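Tramness Project – Progress Report to the Lollside Fund, Second Period
Prepared by Kamrul Hettiarachchi
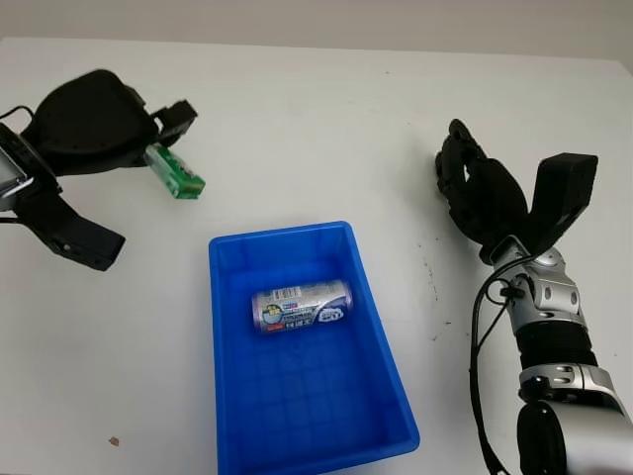
In this period we had two goals. The first was to finish the collection of demonstrations for the sorting task. The second was to test if our method, which we call Pasach, can learn when one hand should wait for the other. The first goal is complete. The second is complete in part, and I explain below what is still missing.

1. Data collection

We recorded 1208 demonstrations of grocery items being put into a tray and taken out again. The items are small boxes, cans and packets. Of these demonstrations, 400 use the left hand only, 400 use the right hand only, and the rest use both hands. In the first report I wrote that we would collect equal numbers for all three groups. We changed this plan in March, when we saw that the two-handed recordings vary much less than we expected and are also the easiest to damage with a small mistake of the operator.

After checking, we removed 66 recordings from the training set. In most of them the camera view and the finger positions did not have the same timing. They are kept in a separate folder and are still part of the total given above.

2. Method

Pasach has one policy for each hand and one small shared part, which decides at every step if a hand moves or holds. In our earlier version, both hands were controlled by one large policy. That version often moved the free hand for no reason while the other hand was carrying something – the fingers opened and closed, or the wrist turned slowly. With the shared part, this unwanted movement is much smaller in our tests, and the free hand stays in a half-open position near the tray until it is needed.

3. Results and open problems

Boxes are now picked up and placed well by either hand. Cans are more difficult. When a can lies on its side in the tray, the fingers must come down between the can and the tray wall, and the thumb often touches the rim first. The policy then tries the same approach again without changing the angle. We think that more examples from different angles will help, but we did not test this yet.

We also found that printed boxes with a shiny surface give a less stable estimate of position than plain ones. Esteban, our simulation tool, does not show this effect, so at present we can measure it only on the real table.

4. Changes to the plan and next steps

The budget is used as planned, except that the money for a second tray set was moved to spare finger parts. I ask the Fund to confirm this change in writing.

In the next period we will record can grasps with more varied angles, repeat the tests with the tray turned sideways, and prepare the data for release. The release needs a short description of each item, and this text is half written.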